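Linilgate planning + control sync, October 2019

Notes: Yabsira. Sorry for typos, typed during the call.

Last time's actions
- Planner timeout moved out of the code and into the config. Done.
- Log viewer still drops joint names on replay. Not done, carried over.
- Adugna branch merged, two tests skipped, need un-skipping before anyone forgets.

1. Sim runs
Overnight batch finished, 127 runs on the box task. 15 failures. Eyerusalem went through them: most are the planner giving up on the last bit of the descent, above the box. Pre-grasp pose is fine, path from there to grasp is where it dies. Collision margin too fat for the fingers, probably. Arar (the checker) treats the whole gripper as one padded lump, so anything near the top edge of the box reads as contact.

Proposal - separate padding for fingers and gripper body. Eyerusalem has a patch half written. Agreed to try it, same seeds so we can compare. 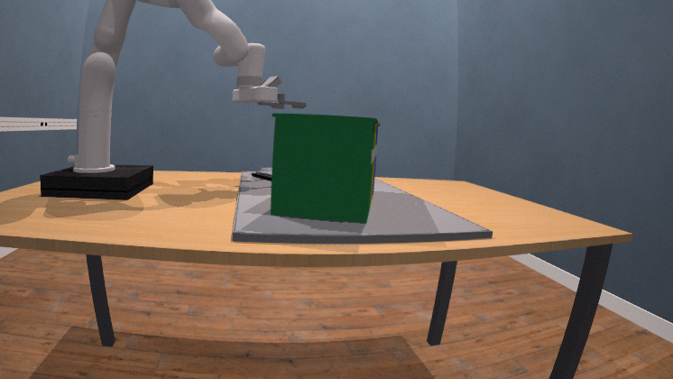
Yabsira asked whether we should touch the padding at all before the controller lag is sorted, as a tighter margin with a late controller just means hitting the box faster. Fair. Discussion went on a while. Outcome: patch goes in behind a flag, off by default, sim only.

2. Controller lag
Measured at 80 ms between command and first motion in the Drammont stack. Too much. Eyerusalem thinks it's the message queue and not the control loop, queue depth was bumped in January and never put back. Try depth 2, rerun the trace.

3. Perception
Box pose jumps when the gripper gets close and hides part of it. For now freeze the estimate at pre-grasp. Filter rewrite is parked untill the lag numbers are in.

4. Tooling
Replay script needs to take a seed on the comand line. Everybody wants this. No owner yet.

Actions
Eyerusalem - padding patch behind flag, rerun failed seeds
Yabsira - queue depth, new trace, post plot in channel
Yabsira - un-skip the Adugna tests
Log viewer - Eyerusalem if time

AOB: none, ran over. Next sync same slot.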